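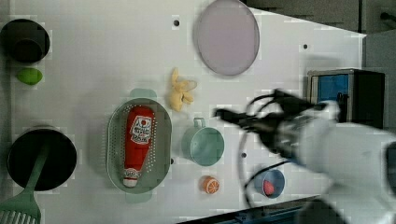

Where we have got to with the Paiva Arcade units

Apr 13, 2024

Dear Rakiya,

Thank you again for your patience over the winter, and for the very kind note you sent after your visit. I promised you a proper account of the lettings before the next part of the loan is released, so I have tried to put everything in one place, and I apologise in advance if I go on a bit.

Lettings

Unit 1, the old dry cleaner's, is let. Suqin Xiao signed a five-year lease in January for her alterations and repairs shop, with a break at year three, and she has already paid the first quarter. She has asked if she might put a bench outside, which I think would be lovely, and our surveyor is checking the pavement line.

Unit 2 is under offer to Zidance, the dance and fitness wear people. They would like the rear store as well, which takes them to 131 square metres in all. Their solicitor has come back with a fair number of questions about the service charge (quite right too, the old schedule was a muddle) and Omolara Nnaji is redrafting it so that each tenant can see what they pay for and when.

Unit 3, the corner café with kitchen, is still empty. We have had four viewings and one offer, which came in well under the asking rent and wanted a year free on top. I said no, politely, and I hope you'll agree. The extraction does need replacing before anyone can cook there, and I would sooner do that work first and show the place at its best.

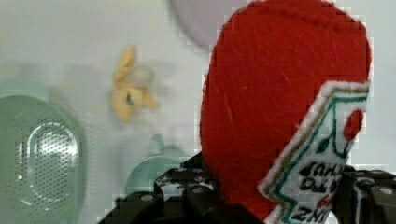
Soft toy ketchup bottle with its white label

The flats above

Both flats now have their own front door and hallway from the side street, so the shops and the upper floors can be let separately at last. Ernő Kerekes and his team at Bikonero finished the staircase nine days behind programme, after the first set of treads arrived in the wrong width, but it's a handsome job and the building inspector passed it on his first visit. The energy ratings are still to be redone. I'm hoping for a C on the front flat - the back one, with that big north window, may well stay at D until we can afford new glazing.

Money

We have drawn 50 per cent of the loan. The only real surprise has been the drain behind Unit 2, which cost £1000 more than the sum allowed and has been met from contingency. The extraction work is not in the original budget, so I'd be grateful for a word about that before I ask for firm prices. Zustorell have said they can hold their quotation for 26 days.

What comes next

Exchange on Unit 2, I hope, and then the new signboards for the whole row. Ebuka Omoregie will be taking over the café marketing from me, and he has some good ideas about approaching bakers who are outgrowing their market stalls. He'll write to you separately with the new particulars once the floor plan has been corrected (the present one shows a door that was bricked up years ago).

Do ring me if anything here is unclear, or if you'd like to see the staircase for yourself. The kettle is in the back of Unit 3 for now.

With warm regards,

Omolara's desk has copies of the signed lease and the inspector's certificate, should your office need them.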